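Rules we stuck to this fall

I spent most of November writing down how we run the two-arm cell at Duvgate. Until then the rules lived in people's heads, mostly Keyvan's, and he was leaving for the Moradi site.

The first draft had 16 rules. Rochelle cut it down to the ones we had broken at least once. These are the ones I care about.

Each run has one tool in play, and it starts in the tray. If it lands outside the tray, stop the run and log it as a drop, even if the arm could still reach it.

Arm speed stays under 90 millimeters a second for any pick we haven't signed off on. Clyde wanted it higher. We talked about it for a week and left it alone.

Only one arm goes over the tray at a time - the other waits, folded.
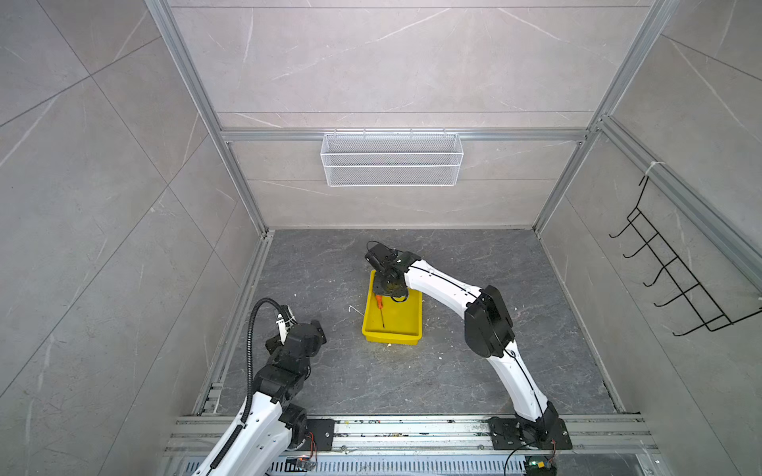

Screwdriver pick, right arm over the tray.

Sweep the floor of the cell between batches. I wrote that one and I'm the worst at it.

We've logged roughly 800 runs under the new sheet. Shahla still wants a rule about cable checks, and I haven't found wording that people will follow. Her latest version is taped next to the door.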